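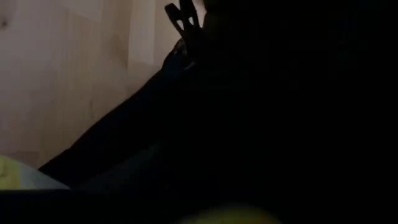 Jovita Meléndez said she would have thrown the bag out if her son had not asked to keep it. The zipper had split near the top and one strap had been sewn back on twice, she said, and a new backpack seemed simpler than a third repair. She ended up bringing it to the Clellis room in Drevport, where used backpacks are being checked, cleaned and mended through the end of April.

The backpack sessions are run by Clellis, a small repair group that has handled coats and bedding in past years and is taking on bags for the first time. People can drop off a backpack for repair and get it back, or give one away. Bags that are given away go to students in Drevport and in the neighboring town of Edilbridge once they have been looked over.

Sofia Macedo, who set up the sessions, said the idea came from the coat repairs. Parents kept asking whether the group could also do something about a strap or a zipper, and the answer was usually no, as the group had neither the thread nor the hardware for it.

"A coat zipper and a bag zipper are different sizes, and the bag one takes a lot more pulling," Macedo said. "We had a drawer full of the wrong parts."

The parts were bought with $500 from the Edilbridge spring market. The money went to zipper sliders, webbing, buckles, heavy nylon thread and patches. Macedo said most of the buckles are a plain black type that fits the straps on common school bags.

What gets checked

Every backpack is emptied first, pockets included. Owners are asked to do this at home, though Macedo said plented pens, lunch wrappers and house keys have still turned up. Anything worth keeping is put in an envelope with the bag's number on it.

The bag is then laid on the table with its front down and the back panel facing up. Joana Barros, a Drevport upholsterer who drew up the checklist, said she wants this side seen before anything else. The back panel and the shoulder straps carry the load, and a bag can look fine from the front while the stitching behind it is pulling loose.

The carry handle gets a firm tug, then each strap is pulled at the top and again where it joins the bottom of the bag. Padding is squeezed along its length to find places where the foam has broken up. Loose foam can be replaced if the strap has a seam that can be opened. Some straps are molded in one piece, and those are left alone.

Zippers come next. A zipper that opens behind the slider often needs only a new slider, a job Barros said takes a few minutes. Missing teeth are more work, and the group will replace a full zipper only on the main compartment. Small front pockets with bad zippers are sewn shut or fitted with a snap, whichever the owner prefers.

The checklist ends with the bottom panel. Barros said wear there is easy to miss on dark fabric, so she runs a flat hand inside the bag and feels for thin spots. A patch goes on the inside when it can, with a second one outside if the cloth has already torn through.

Work is done on a butcher-block table in pale wood, large enough for a full-size backpack to lie flat with its straps spread. Barros said she prefers a light surface for black bags. Dark thread and bits of worn lining show up on it, and she can see at once if something has come away.
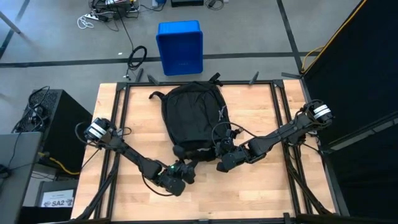 Washing and drying

Few backpacks go through a machine. The group washes most of them by hand in lukewarm water with a little dish soap and a soft brush, then rinses them and hangs them upside down with all the pockets open. Thick straps hold water longest. A bag that feels dry on the outside may need another night, and it is not packed away until the padding is dry too.

Mafalda Carvalho handles most of the washing. She said ink is the stain people ask about most and the one she can promise the least on.

"If it's old ballpoint, it's staying," Carvalho said. "I can get it lighter. I tell people that before I start so they don't expect a new bag."

Bags with leather bases or trim are wiped with a damp cloth instead. Bags with a wheeled frame are not accepted for washing, although loose stitching on them can still be repaired.

Carvalho also asks owners to mention pets and smokers in the house when they fill out the tag. Those bags are aired separately before they are offered to anyone else.

Where the bags go

Donated backpacks are sorted by size. The smaller ones are set aside for elementary students, and anything with a padded laptop sleeve is held for the high school in Edilbridge, where Dezső Kiss runs the front office. Kiss said requests come in all year, with a bump after winter break when bags bought in the fall start to give out.

He said students tend to ask for black or another dark color — a bag that looks like everyone else's. Bright bags and ones with cartoon prints do better with younger children. Each bag is handed over empty, without a note or label saying where it came from. Kiss asked for that, and Macedo said the group agreed right away.

Backpacks that fail the check are taken apart. Buckles, sliders and good lengths of webbing go back into the parts drawers, and sound fabric is cut up for patches. The rest is thrown out.

How to drop off a bag

The Clellis room is at 44 Seixas Street in Drevport, with the entrance on the parking lot side. Drop-off is open in the afternoon from 3 p.m. Each household may leave up to two bags for repair at a time. There is no limit on bags that are being given away.

Repairs are free. Owners are asked to empty every pocket, brush out crumbs, and fill out a tag with a name, a phone number and the problem. A short description of what is wrong is enough, Macedo said, but it helps to say which zipper or which strap.

Simple repairs are usually ready within the week. Full zipper replacements take longer, depending on what is in the drawer. Owners get a call when a bag can be picked up, and bags not collected by the end of May will be passed on to a student.

Meléndez picked hers up with a new slider and both straps restitched. Her son has asked for a key clip to go inside the front pocket, and she plans to bring the bag back for that.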